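Small Parcels Deserve a Fair Postage Rate

June 29, 2023

The rate schedule taking effect in July will charge small boxes as though they were large ones. 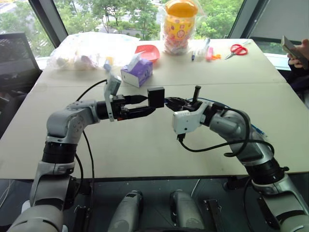 Ysaline Pichon writes from Rastura that her shop mails 948 boxes in an ordinary quarter, nearly all of them light enough to hold in one hand, and that she can no longer tell a customer what the postage will be before the order is packed. Her letter is one of several received by this office on the subject, and it states the difficulty plainly.

Under the present schedule, a parcel is charged by weight and by distance. Under the new one, any parcel more than 2 inches thick moves into the general package class, whatever it weighs. A box of buttons will pay the same base rate as a box of books. The carriers serving the Kudilico district have defended the change on grounds of simplicity, and simplicity has its value. Clerks spend less time at the scale, and disputes at the counter become fewer. It is the opinion of this association that these savings are being paid for by the customers least able to bear them.

Large shippers will hardly notice. A firm such as Charpentier, with a contract covering more than 4,000 parcels a month, negotiates its own terms and will continue to do so. The minimum volume for a contract is 500 parcels a month. A seamstress, a seed dealer or a repairer of watches does not reach that figure and must pay what is posted on the wall.

It has been suggested that small sellers should simply use flatter packaging. Some can. A fountain pen or a set of stamps may travel well in a padded envelope. A teacup may not, and the cost of a broken article falls on the seller, who must replace it and pay the postage a second time.

The Jurninness Association of Independent Merchants asks for a modest remedy. A light parcel class should be kept for boxes under one pound, with a thickness limit set with ordinary goods in mind. The class existed for many years and was well understood by the public. Its forms are still in the drawers of most branch offices.

We ask further that future changes of this kind be announced a full season ahead. Catalogs are printed early, and prices once printed must be honored. Members who wish to add their names to our letter may do so at the association office during regular hours.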